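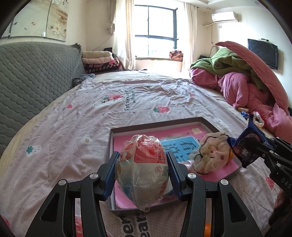
Home Forums Bedroom & Linen Storage Search Log in

Last updated: 4th September

Sorting small stuff on the bed, then where does it go?

kdogar82
I've been clearing out my daughter's room before she moves into the smaller one. Everything got dumped on the bed: snacks, a couple of soft toys, books, spare blankets. I've been using a shallow gray tray to hold whatever is staying, and the rest goes on the sheet until I decide.

The tray works until something tall goes in it. One plush toy takes up half the space and then the books won't lie flat. Do you sort by size first or by where it's going to live? The new room has one shelf and a set of Gavstead drawers, and the bottom drawer sticks.

rigo_ledesma
By where it lives. If you sort by size you end up sorting twice. One tray for the shelf, one for the drawers, and food goes straight back to the kitchen. I wouldn't keep snacks in a bedroom at all.

dalvac
Disagree on the snacks. Mine are 10 and 13 and they have a lidded tin each. No crumbs so far and it stopped them going through the kitchen cupboard at night. The tin has to have a tight lid though. Thin packets on their own get crushed under books.

rigo_ledesma
Tins are fine until somebody leaves one open in August. We had ants along the baseboard for two weeks. Kitchen only in this house now.

josue.s
For the plush toys, don't put them in the tray. Stand them at the head of the bed while you work and put them away last. They squash into any gap you have left. Books first, flat, big ones at the bottom.

kdogar82
Ok, that makes sense. I had it the other way around, toys first and then trying to fit books on top. What about things in plastic wrap that are tied at the top? They roll around and I don't want to unwrap them.

josue.s
Put them in a mug or a small bowl with the knot up. Or in a shoebox with a washcloth in the bottom.

OdairC
Before you go any further, get the blankets off the bed. People always leave the folded stack in the corner and work around it. Then it falls over, and you fold them again. Put them on a chair or the floor. Same goes for a mattress topper if it isn't fitted. Roll it up and tie it, or put it back on the mattress where it belongs.

dalvac
I leave the blankets on the bed. The floor is where the dog is.

OdairC
Chair then.

dalvac
The chair is also where the dog is.

kdogar82
No dog here. I moved the blankets to the hallway. The topper is going with her, but the new bed is narrower. Can you cut a quilted one down?

rigo_ledesma
You can but the stitching will come undone along the cut unless you bind it. I did one from Prellora and used wide bias tape, two rows of stitching. It took me a whole evening and it's a bit wavy on one side. If it's only a few inches over, tuck it.

josue.s
Tuck it. I've cut one and I regret it. The filling came out in the wash even with tape on the edge.

rigo_ledesma
What stitch did you use? Straight stitch pulls out. It needs a zigzag first, then the tape.

josue.s
Straight. So maybe that was it. I'd still tuck it.

kdogar82
Going to tuck it and see how it sits. For the drawer, I rubbed a candle along the runners and it opens better. Books are on the shelf now, largest at the left. Two of them are too tall and are lying flat on top. The snacks went to the kitchen, and she has already asked for a tin.

dalvac
Get one with a hinged lid. The loose ones end up under the bed.

Thread viewed 2,342 times

Related threads
Binding the edge of a cut mattress topper
Venckus shelf brackets, which screws for plaster?
Printed sheets fading after a few washes
Zornthorpe blanket box, lid won't stay up
How many spare blankets do you keep?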